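Plisska Weighing Set: Data Card and House Rules

Maintained by Kerttu Hakala and Mererid Gittins. Last revised October 5, 2024.

Hello, and thank you for reading this before you open the episodes! Plisska is a modest collection of recordings in which one robot arm handles a glass beaker and a bench scale on a table covered in black cloth. It holds 490 episodes from a fixed camera, and 259 of those also come with a second, head-height view. We wrote the rules below for the people recording with us, and then found that the people using the data kept asking for them too, so they live in this file now and get tidied up whenever one of us has a free afternoon.

What counts as a good episode

The whole set rests on a very simple idea, namely that the number on the display should mean something. A beaker that is still held by the fingers doesn't have a trustworthy weight, however nicely it sits on the pan, so please don't use any reading from a moment when the gripper is closed on the glass. We label those moments "contact" and leave the weight field empty. A reading goes in only after the fingers have opened, the arm has moved clear, and the digits have stayed the same for 7 seconds (Kerttu would have liked longer, and we went back and forth on it for most of June). 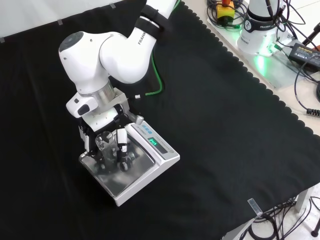

Rules for the table

Keep the cloth taped or clipped where it meets the edge of the table. A wrinkle creeping under the scale will tilt it, and a tilted scale gives you a wrong number with great confidence.

Leave the emergency stop where a person can reach it without leaning across the arm. If you move any other equipment, check this again before you start.

Route cables away from the path of the elbow, and run one slow pass with nothing in the gripper to make sure that nothing catches.

Glass gets a gentle grip and a slow approach. Our beaker limit is 200 grams, contents included, and we'd be grateful if you stuck to it even when the arm could manage a good deal more.

Zero the scale before every episode, with the pan bare and the arm well off to the side. I know this sounds fussy on a long day, but we lost a whole batch to drift once (Mererid still brings it up) and it takes only a moment. The display should read 0.0 and stay there before anybody presses record.
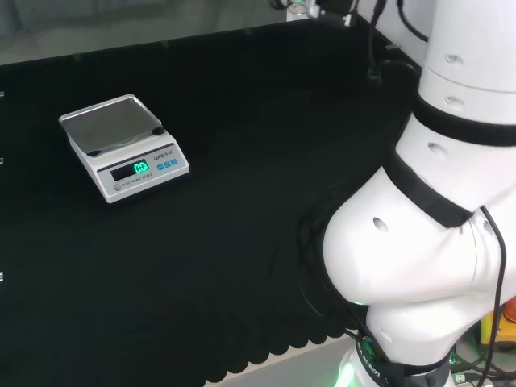 Do I have to throw out an episode if the scale wasn't zeroed first?

Keep it, but set the zero_ok field to false and leave the weight empty. The motion is still perfectly useful for anyone studying grasping or placing, and the loader skips those episodes by default when you ask for weights.

Fields in each episode

episode_id: a plain running number, never reused, even after a deletion
zero_ok: true or false, filled in by the person recording
contact: start and end times of every stretch with the gripper closed on the glass
weight: grams, to one decimal place, or empty
notes: anything you'd want to know if you were the one opening the file later on

Reporting problems

If a label looks wrong to you, please send us the episode number and the time within the recording. Mererid looks after the labels and Kerttu looks after the rules, though either of us will happily pass a message along. Corrections go out with the next revision, and the old labels stay in the archive folder so that earlier results can still be checked.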